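Olovora Workshop Notes

How to Replace the Processor in a Desktop Workstation

These steps cover taking the processor out of an older desktop workstation and putting another one in. They were written for the Plernham tower, which has one processor socket with memory slots on both sides of it, but most boards with the pins in the socket and flat contacts on the chip come apart the same way. If your chip has pins on its underside, stop and find a different guide. The locking parts are different and so is the way the chip lifts out.

Set aside an evening. The swap takes less time than the cleaning does, and the cleaning takes longer on a machine that has been running for years without being opened.

What you need

A Phillips screwdriver with a long shaft. The cooler screws sit deep and a stubby driver will not reach them.

Isopropyl alcohol, 90 percent or higher.

Coffee filters or lint-free cloths. Paper towels leave fibers behind.

Thermal paste. I use Mellell in the small syringe. One syringe does several machines, and any plain non-conductive paste will do the job.

A flashlight or a desk lamp that bends.

An antistatic bag or the plastic tray the new processor came in.

Before you open the case

Check that the board supports the chip you bought. Two processors can fit the same socket and only one of them will start. Look up the board model in the maker's support list and read the column that gives the required BIOS version. If yours is older, update it now while the old processor is still working. The Plernham shows its BIOS version on the first setup page.

Write down any settings you have changed, such as boot order or fan speed. Some boards reset them when they detect a new processor.

Back up anything you would miss. A processor swap does not touch the drives, but you will be working close to the cables.

Shut the computer down fully, switch off the power supply at the back, and pull the cord. Hold the power button in for a few seconds to drain what is left. Lay the case on its side so that the board is facing up. Working on an upright tower is possible, but the chip will slide out of place when you try to set it down.

Removing the cooler

1. Unplug the cooler fan from the board. Note which header it came from. On the Plernham it is the one marked for the CPU fan, near the top of the board.

2. Loosen the four cooler screws a little at a time, going corner to corner in an X. Taking one screw all the way out first puts uneven pressure on the chip.

3. When all four are free, twist the cooler gently left and right before you lift. Old paste acts like glue. If it will not turn, do not pry at it with a screwdriver. Warm the area with a hair dryer on low for a minute and try again.

4. Lift the cooler straight up and set it down on its side with the base facing away from anything you care about.

A cooler that has been on for years can be stubborn. The last one I did came from Nikolaidis Surplus and had 3,138 hours on the drive, so it was not an especially worn machine, and it still took two rounds with the hair dryer.

Taking out the old processor

1. Push the load lever down and slightly out to the side until it clears its hook. Let it come up slowly. There is spring tension on it.

2. Raise the lever as far as it will go. Open the metal bracket, or load plate, by its tab.

3. Look at how the old chip is sitting before you touch it. Find the marked corner on the chip and the mark on the board. Take a picture with your phone if you think you will forget.

4. Hold the chip by two opposite edges and lift straight up. Do not slide it, and do not touch the contacts on the bottom.

5. Put it in the bag or tray right away. A processor set down loose on a bench ends up with grit on its contacts.

The pins inside the open socket are very thin, and they bend under almost no force. Keep tools, sleeves, and cloths away from them. If you have to leave the bench, put the plastic socket cover on, or lay a clean piece of card across the closed bracket. Never spray or wipe the socket.

Checking the socket

Shine the light across the pins from a low angle and look from two or three directions. The rows should catch the light evenly. A pin that is bent will show up as a dark spot or a bright speck out of line with the rest.

If you find one, do not put a processor in. A single bent pin can sometimes be moved back with the tip of a mechanical pencil with the lead taken out, but this is slow work and you need magnification. More than one or two and it is better to hand the board to a repair shop.

Look for paste in the socket as well. A small smear on the outer bracket can be wiped off with a barely damp cloth. Paste down in the pins is a repair shop job too.

Putting the processor in

1. Make sure the lever is fully up and the bracket is open.

2. Pick up the processor by its edges with the contacts facing down. Turn it until its marked corner lines up with the mark at the socket. The notches on the sides should match the tabs in the socket.

3. Lower it level and let go. It should drop the last little bit under its own weight. If it rocks, lift it straight out and check the corner again.

4. Close the bracket over the chip.

5. Bring the lever down and hook it. It takes more force than people expect -- you may hear a faint creak as the bracket tightens, which is normal. If the chip was sitting flat before you closed the bracket, keep going.

I leave the top of a used chip dirty until the lever is locked. With the chip clamped down you can wipe it without holding it, and the pins are covered. The drawback is that you have to keep the alcohol from running, so wet the cloth and squeeze it out away from the board.

Cleaning and paste

1. Wipe the bulk of the old paste off the cooler base with a dry coffee filter.

2. Dampen a fresh filter with alcohol and go over the base until a clean piece comes away clean.

3. Do the same for the metal top of the processor. Work from the edges toward the middle so you don't push paste over the side.

4. Let both surfaces dry for 3 minutes.

5. Put one pea-sized dot of paste in the center of the chip. You do not need to spread it. A larger chip can take a slightly larger dot.

6. Lower the cooler straight down over its screw holes. Start each screw by a turn or two, then tighten in an X, a little at a time, until they stop. Do not force them past that.

7. Plug the fan back in.

First start

Leave the side panel off. Connect power, a monitor, and a keyboard. The first start may take longer than usual, and the machine may restart itself once.

Go into setup and check that the new processor is named correctly and that all of your memory is listed. Then look at the temperature. Mine settled at 28 degrees Celsius above room temperature after 12 minutes on the setup page. If yours climbs steadily and does not level off, shut down and check the cooler screws and the fan plug.

If a memory stick is missing from the list, power down, unplug the machine, and reseat the memory first. If that does not fix it, take the processor out and look at the socket again. A chip that is not making full contact often shows up as missing memory.
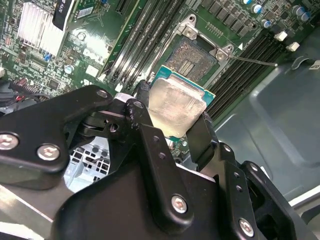

Used processors are worth buying for these machines, but plan on cleaning them yourself, since sellers rarely do. Expect something like the whitish-gray streaks across this heat spreader, and wipe until the metal is one even color. Old residue left under new paste makes an uneven layer and the cooler will not sit flat. The white triangle printed on the board by the bracket hinge is the sort of mark to look for before you lower the chip, and the lever should be raised like the one here before anything goes in.

Related guides
Replacing a Case Fan
Adding Memory to the Plernham Tower
Cleaning Dust From a Power Supply Without Opening It
What to Check Before Buying a Used Workstation

Olovora uses cookies to remember your settings. By continuing to use this site you accept our cookie policy.

Contact | Copyright Olovora | Back to top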